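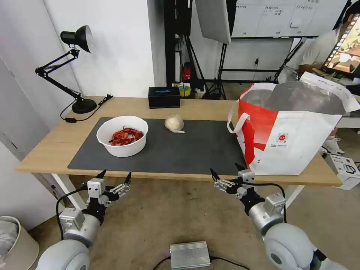 *Both arms at the bench, grippers up, with the chilies and garlic set out on the mat.*

**Two-arm build: progress to Mar 6, 2024**

The Stinow build now has both arms on a common controller. Until last month the left and right sides ran from separate processes and drifted apart on long moves. Mireille Royer merged the two loops and moved the joint limits into one file, so a change to one side no longer has to be copied to the other by hand. Anyone with old scripts should pull the new limits before powering up.

Wrist wiring is the main open item. The cable on each side runs outside the arm and needs enough slack for full wrist rotation, which we have set at 270 degrees in software. With less slack the connector takes the load. With more, the loop catches on the fingertips when the gripper turns inward. Rosine Bailly is printing clips in 2 lengths and will fit the shorter set first.

Grip tests have moved from printed blocks to kitchen items. Dried chilies are light, irregular and easy to crush, and they tangle — a pick that looks like one pod often brings up 3. A garlic head is simpler to hold but rolls if the fingers close off center. We are logging closing force and finger position for each attempt, and would like the same fields used by everyone. The shopping bag task stays on the list, at low priority, until the force readings can be trusted.

Some bench notes:

- Home both arms before clearing the mat. The homing path passes low over the front edge.
- Keep the desk lamp at the back left corner. Calibration was done with it there.
- Report any joint that feels warm after a run, with the joint number and the length of the run.

The fingertip pads ordered from Pinel are still outstanding. If they have not come by May we will cast our own from the Trullness mold, which needs a new vent on the left half. Spare wrist screws are in the drawer marked Ham.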